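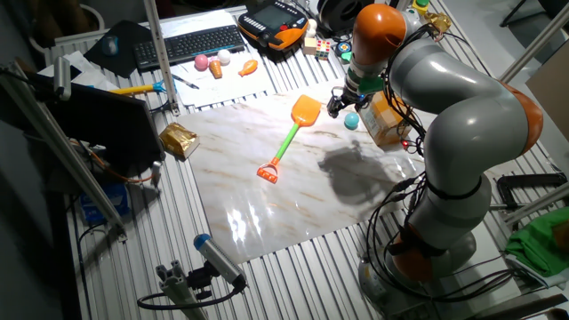

You should have called it in last night, my sister told me, before I'd even finished the sentence, they'd have sent somebody out while the guy was still in the parking lot. Well, thanks! I didn't know about it last night. I found out at 7 this morning, standing in my socks in the kitchen with the phone on speaker and the toast going, when the Vulladar people rang to say there'd been "an incident in the building" and could I come by and take a look at my unit.

An incident. I thought water pipe. I was already picturing the photo albums floating.

So that was my day, the whole thing gone, and I'm writing it all down now while I still have it in order, partly for the insurance and partly so I'll stop telling it to the dog.

I drove over to the Lirkent end of town in the drizzle (November, naturally, gray as a sidewalk) and there was a patrol car across the entrance to the storage lot, and a few of us unit people standing by the office door with our hoods up, not really talking. One man had brought his own coffee in a soup thermos. A woman kept going up to the window and coming back and saying "they're still in there," meaning the officers, and everybody would nod like this was news.

They let us in one by one. You had to show a license and your rental papers, which of course I didn't have, so the kid at the desk looked me up and read my own address back to me very slowly, as if I might be the one trying something. Then an officer walked me down the hall. She was nice, tall, one of those people who take one step for every two of mine, and I more or less trotted beside her. She said don't touch the door, don't touch the lock, just tell me what you see.

Mine's unit 19. What I saw was my door rolled up to knee height and my lock lying on the concrete in two pieces. A Dramosen lock! I remember buying it. I stood in the aisle at Kaczmarczyk Hardware for ages comparing it to the cheap one, and I went for the Dramosen like a responsible adult, and there it was on the floor looking like a snapped pretzel. The officer said bolt cutters, big ones, and that it would have taken him no time whatever I'd bought. I think she meant that to be comforting.

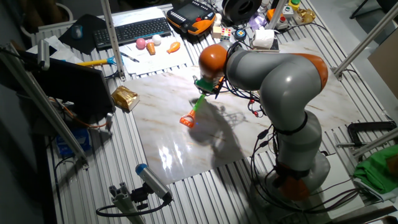 Over the marble board, from the side.

Now, what's missing. I made a list in the car with the heater on and I've been adding to it all day, so here's where it stands tonight.

Both bikes. Mine wasn't worth much, but the other one was the good blue one that I was keeping for my nephew until he got tall enough, and he finally got tall enough, and I'd told him he could have it at Christmas. I haven't called him. I can't think how to put it.

The toolbox, the red one, heavy as a calf. I hope it hurt his back.

The camping stove and the big tent. Not the small tent, which leaks. Did he check? Do burglars check?

A box marked KITCHEN that was full of old tax papers and one gravy boat. I'd love to have seen his face.

And then the fishing rods, which aren't worth a dime to anybody but were my dad's, and that's the one where I had to go stand outside for a minute. The officer let me. She pretended to read something on her phone.

What he left is almost stranger. The television's still there, under its blanket. The albums too, thank goodness, dry as crackers. He'd moved the floor lamp out of his way and stood it up again neatly against the wall, and for some reason that bothered me more than the lock. I keep thinking of him being careful with the lamp.

The officer gave me a card with a report number on the back and told me to send in the list with serial numbers if I had any. I laughed. She didn't. Apparently people do have serial numbers, written down, in a drawer somewhere. There's one underneath every bike frame, down by the pedals, and you're supposed to take a picture of it the day you bring the thing home. I've owned bikes my whole life and never once turned one over. She also said to keep an eye on the online sale listings, and if I see anything of mine, call them and under no circumstances go and meet the seller, which she must have to say a lot, she said it with so much force.

I asked if they had any idea who. She said they were "looking at footage." Then the man with the soup thermos told me in the parking lot that there were 3 doors opened, all in our hall, all on the side where the camera points at the fire extinguisher. So I don't know what footage that would be. A very well guarded fire extinguisher.
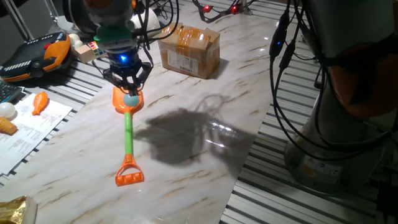

Later, same day

Had a lie-down, didn't sleep, got up and went to Kaczmarczyk's for a new lock. The old fellow behind the counter asked what had happened to the last one and I told him and he took his glasses off and said there had been people in all morning for the same thing. He sold me one of those round ones where you can hardly see the bar. Cost more than my shoes. I asked would bolt cutters go through it and he said, well, they'd have to get hold of it first. I'm choosing to be cheered up by that.

Back to the storage place to put it on. The police tape was already down and somebody had swept, and you'd never have known, apart from the gray powder all over my door, which I suppose is from the fingerprints. It doesn't come off on a sleeve, by the way, it just travels. I now have it on my good coat, the steering wheel and my left ear.

I went into the office to ask what Vulladar intended to do about it, and I'd practiced in the car, I was going to be very calm and a bit icy. The kid at the desk gave me a form. The form says the contents are my responsibility and I agreed to that when I signed. And I did, there's my signature, with the big loop, I must have been in a terrific mood. He did say they'd knock something off next month for the inconvenience. He couldn't say what. He looked about as miserable as I felt, to be fair to him, he'd been shouted at since sunup and he's probably a student, so I ended up telling him it wasn't his fault and asking if he'd eaten. So much for icy.

One thing I did find out from him. The gate code hadn't been changed in ages. Everybody who ever rented there has it, and everybody's cousins, and whoever they hired to move the sofa. Nobody broke the gate at all, he said, the log shows it opened with the regular code a little before 2 in the morning and again less than an hour after. In like anyone. I'd been imagining some figure going over the fence with a rope. He punched in the number and drove right up to the door!

I told my sister this on the phone and she said that's somebody local, then, and I said yes, and we were both quiet for a bit. It's a small town. I don't like walking around the grocery store wondering about people's garages.
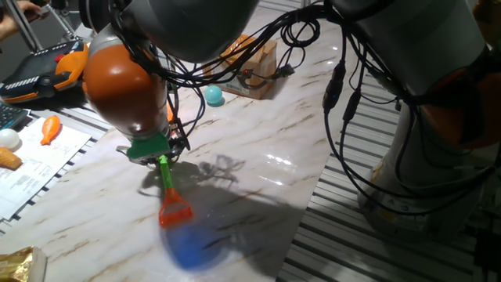 7 min read

Evening now. I've been on the phone with the insurance, or with their music mostly. The short version is that the stuff in storage is covered under the house policy, but only up to a slice of the total, and there's the deductible, and they want receipts. For my father's fishing rods. The woman asked if I could put a value on them and I said no, and she said she had to put something in the box, so I said put whatever you like, and then I felt bad and said sorry, and she said it was fine, people get upset, and she typed something. I didn't ask what.

I did find one picture with the bikes in it. It's from the summer we cleaned out the garage, and they're leaning on the fence behind somebody's elbow, but you can tell the blue one has the white tape on the handlebars that I put on crooked. I've sent it to the officer's email with the report number in the subject line like she said. Got an automatic reply straight back that they'd received it and not to reply.

Then I went through the sale listings until my eyes hurt. There are an awful lot of blue bikes out there. There was a red toolbox that gave me a real jolt, I had the phone in my hand, but the handle was wrong, mine has the dent from when it went down the cellar steps. The tent I'll never recognize, a tent's a tent. I've told myself I can look once in the morning and once at night and that's the limit. We'll see.

I've also moved the television and the albums home, two trips in the wet, and they're in the hallway where I'll fall over them tonight for certain. The lamp stayed. I couldn't tell you why I didn't want it in the house.

Things for tomorrow: call my nephew, first thing, before his mother does it for me. Ring Vulladar and ask whether the gate code's been changed yet, and keep ringing until it is. Turn over every single thing I own and write the number down. See if the dry cleaner can do anything about fingerprint powder. Buy bread, I burned the last of it this morning while I was on that call and never got any breakfast at all, come to think of it.

The dog's asleep on my feet. I've checked the back door and I'm going to go check it again.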